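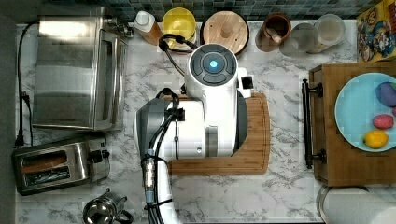

The back of the counter

When Amber Koster moved into her apartment, she made one rule for the kitchen: everything she uses each morning must stand against the back wall, and everything else goes behind a door. Nine years later the rule still holds, more or less.

I visited her in May, at the hour when she makes breakfast. She did not open one cupboard. At the left end of the counter stood a squeeze bottle with a white cap and a honey-colored body, and she took it without looking.

"My mother kept her honey on the top shelf," she told me. "We needed a chair for it. So we ate jam."

For many years the magazines have told us that a good kitchen is a bare kitchen. Pieter Vanhove, who has designed kitchens for people with small homes and large families, used to believe this also. Now he asks his clients to leave their counter alone for one month before he draws anything. What is still standing there after the month, he draws a place for.

"People apologize for the utensil crock," he says. "I tell them, please, keep it. A wooden spoon in a drawer is always under something."

Amber's crock is brown ceramic and she bought it at a street market, together with a cutting board she paid too much for. The board is a good one, with rounded corners and a groove near the edge for the juice of tomatoes. It stays out day and night. She oils it when she remembers, and she cuts onions on one side only, a habit her guests do not respect.

Behind all this is the wall, and the wall was the expensive part. The small square tiles go from dark teal to slate, and she chose them before she chose the countertop. Her tiler, Jelle Willems, warned her that small tiles mean many lines of grout. He was right. She cleans them with an old toothbrush and a paste of baking soda, and moves the row forward, piece by piece, to do it. The job takes her 6 songs on the radio.

The marble countertop, white with gray, asks for other care. Lemon and vinegar leave dull spots on it, so she wipes quickly and uses only mild soap. Jelle suggested a sealer, and she puts it on again when water no longer stays in drops on the surface.

Color she leaves to the small things. Yellow is her favorite against the teal, and even a cereal box may stay out until it is finished. Pieter would prefer to see the cereal in a jar. Amber has tried it. The jar was too small for one box, and the rest of the cereal went soft in the cupboard.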